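6 September 2022

Small objects and the grey bins: sort-out, first day

Started on the object shelves at last. The list in the shared folder has 176 objects on it and the shelves plainly don't match it any more. Things have come in without being entered, other things have worn out and been thrown away without being crossed off, and a fair few have lost their tags. Plan was to do everything in one go, shelf by shelf, and then clean the sheet-metal bins. Got through the shelves. Bins only partly done, see further down.

Method, so that whoever carries on does it the same way. Take one tub down, tip it onto the white cloth on the long bench, find each thing on the printed list, tick it, put it back in the tub. Anything without a tag goes in the blue crate. Anything damaged goes in the shoebox, with a slip saying what's wrong. Don't try to tag as you go. I did that for the first two tubs and lost most of an hour hunting for the number of a bath plug.

Result at the end of the shelves: 122 ticked, tag present and readable, condition fine. 34 in the blue crate, no tag or a tag that can't be read. The rest are either in the shoebox or not found. Haven't split those two yet as some of the shoebox things might be spares that were never on the list.

Tags. Nearly all the lost ones are the paper kind from the first batch. The adhesive goes brown and then lets go, worst on anything rounded or slightly soft. The Feteo labels (thin white ones, on the roll in the second drawer) have held well on hard flat surfaces and badly on fabric. For fabric I've gone back to a stitch of thread and a card tag on the hem, which looks silly but stays put. Pouches, cloths and the one sock now all have these. For anything too small for a label, write the number on a zip bag and keep the thing in it. The bag goes back on the shelf when the thing is out, so that an empty bag means out and no bag means lost.

Naming is the other trouble. The list was written by several people and it shows. There's a "scoop", a "scoop 2" and a "spoon (scoop)", and I had to lay all three out to find that two of them are the same article bought twice. Colours are no better. "Green handle" could be any of a handful of things, and "turquoise", "teal" and "blue-green" are all used. I've settled on the following for the new list and will change the old entries as I get to them:

Plain noun first, then colour, then anything needed to tell it from its neighbours. So: spoon, teal, plastic. Block, metal, silver, small. Wedge, pink.
No brand names unless the brand is all that tells two things apart.
Teal for anything between green and blue. Drop turquoise.
Size words only small, medium, large, judged against a tea mug.
If you don't know what a thing is, say what shape it is. "Grip, pale green" is better than a guess at what it came off.

The last one matters for the odds and ends out of the Korner box, which came as a job lot and included a good deal that had been parted from whatever it belonged to. I spent too long trying to match them up. Some are handles with no tool, one is a lid with no pot. They're useful as shapes and can be listed as shapes.

Then the bins. The pale grey ones with the flared sides are the ones I wanted to look at, as they get the most use and the inside surfaces have picked up scuffs and dark marks. It makes it hard to tell a mark from a small dark object, and anything black on the floor of the bin gets missed when you clear it out. I've twice gone home with a bin signed off as cleared and a black pouch still in it.
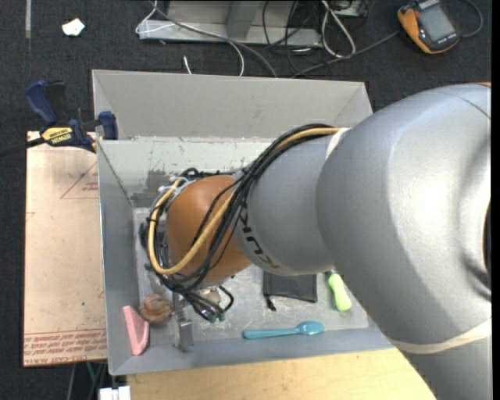
Tried three things on the marks, on the spare bin from the Okafor room, which is the same pattern. Warm water and washing-up liquid took off the general greyness and most of the smudging along the divider, and left the darker marks as they were. Zustance cleaner, neat on a cloth, shifted about half of what was left but leaves a film that feels tacky unless you rinse twice. A white pencil rubber did better than either on the thin dark lines, which makes me think they're rubbed-off material from the objects and that the metal underneath is sound. It's slow though. A side wall took me a full cup of tea's worth of rubbing, and there's the far side to think about, where you have to lean right in.

Did not try the scouring pad. It would certainly take the marks off, but it would leave the surface bright in one place and dull in another, and I'd rather have an even grey with a few lines on it. Please don't use one on any of the bins without asking.

Order of work for the bins, then: soapy water, rinse, dry, rubber on the lines, wipe. Zustance only for sticky patches, and rinse twice. Dry them properly in the folds, where water sits and leaves a tidemark. I used a tea towel over the end of a ruler for that.

Notes on particular objects while I remember.

Pink wedge. Wiped down. It picks up fluff from the cloth so finish it with a damp hand. Listed before as "cheese", now "wedge, pink". It doesn't stand reliably on its short side, so leave it leaning in a corner if you want it to stay where you put it.

Small round tan thing. Down in the list as both "ball" and "bun", one entry each, and there's only the one object. Merged. I've called it "round, tan, small" in line with the rule above. The textured surface won't take a label at all, so it's a bag one.

Small silver block. Label on the underside came away in one piece, put a new one on. Keep it out of the tub with the soft things, the corners have marked a couple of them.

Teal spoon. Fine. No label on the bowl please, put it on the handle near the end.

Pale green grip. No tag, number found by elimination. Written on in pencil for now and it'll need doing properly.

Black flat thing. Entered as "pouch, black" and given a card tag with white thread, so there's at least something light on it to catch the eye. If that doesn't help I'd be in favour of taking it off the list and getting one in a colour that shows up.

Clear and half-clear things in general. These are the worst after the black ones. They disappear against grey, and under the ceiling lights you get a reflection that looks like an edge and isn't one. When clearing a bin, run a hand over the floor of it as well as looking. I've written this on the card by the bench.

Tubs. The old arrangement was by where things came from, which meant something to whoever bought them and to no one else. I've gone over to sorting by what will harm what: hard and heavy together, soft together, fabric on its own, fragile on the top shelf in the egg trays. It took two goes. First time round I put the wooden spoons in with the metal, and they came out dented, so they now go with the hard plastic. The lids of the tubs have the contents written on masking tape. Change the tape if you change the tub.

The purchase record is a separate file and I haven't touched it beyond looking things up. It has 1,117 lines going back to the beginning, a lot of them consumables (tape, cloths, bags), and the object numbers aren't in it, so the only way to tie one to the other is by description and date. I managed it for most of the blue crate. The ones that wouldn't tie up I've marked with a query in the last column. If you recognise any of them, fill it in and put your initials.

One decision I'd like a second opinion on. Several objects are worn but usable: chipped paint, a split seam, a sponge that's gone thin at one end. At present we throw things out when they look tired, but then the replacement is never quite the same and the list says it is. I'd suggest keeping the worn ones under the old number and giving any replacement a number of its own, even where it's the same article from the same shop. More numbers, but each one means a single thing. Have done it that way for the sponge and left the others until someone agrees or objects.

Shelf space will get tight if we do this. There's room under the window for one more rack of the same height, provided the radiator valve can still be reached. Measured it and it clears by a hand's width.

Still to do:

Number the blue crate properly and print labels. The roll is nearly out, so order more before starting.
Split the shoebox into damaged and spare.
Go through the drawers under the long bench for missing things. I found a whisk in there while looking for scissors, so there will be others.
Clean the remaining bins by the method above.
Rename the old list entries. I've got as far as the letter H.
Full check again in November, tub by tub, against the new list.

The white cloth is in the wash. Use the sheet from the cupboard until it's back, and shake it out over the bench in case something small is caught in the fold.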